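6/10/18

Stadel trial kit, second session

OK, so the loaner from Stadel is finally bolted down and talking to the PC, and I've had most of an afternoon with it. Quick recap for anyone who skipped my February notes: we're deciding between this one and the Mollel package, and Yichen Xue wants a yes or no before the quote runs out. Stadel is 2000 cheaper once you add the Mollel license, so I went in wanting to like it!

Setup was painless this time. The base plate lines up with our hole grid (last time I had to drill, grr), and their software found the controller on the first try. The pendant is still slow to wake up and the menus are a mess. Why is "speed" under "Accessories"? I wrote to Bernavau, who do the support, and got a reply in 20 minutes, so points for that.

For the pick test I used the striped maple board and the kids' shape blocks, set out in a loose ring with the front half of the board left clear as the drop area. Two of each color, but the shapes get mixed up on purpose, so it can't cheat by going on color alone (the red star and the green star are the pair I care about).

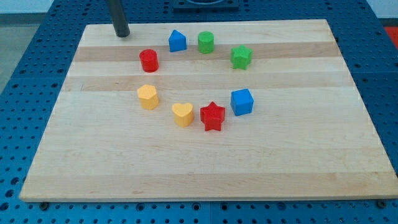

Results so far

Cylinders and the cube are a breeze. I ran the cube over and over at 100 percent speed and got bored before it missed. The heart is the stinker. If the jaws come in across the lobes it's fine, but turn it a bit and it squirts out sideways. The stars are somewhere in between, and they do better with the soft pads on. I only have one set of pads, so please don't lose them.

Vision calibration drifted about 2 mm after lunch. Could be the mount, could be the sun on that side of the room. I'll redo it with the blinds down.

To do

Ask Bernavau whether the pads come with the kit or get billed separately.
Try the Tritatov gripper fingers on the heart.
Same ring, same board on the Mollel demo unit, so Yichen can compare them properly.
Find the short hex key. It was on my bench this morning!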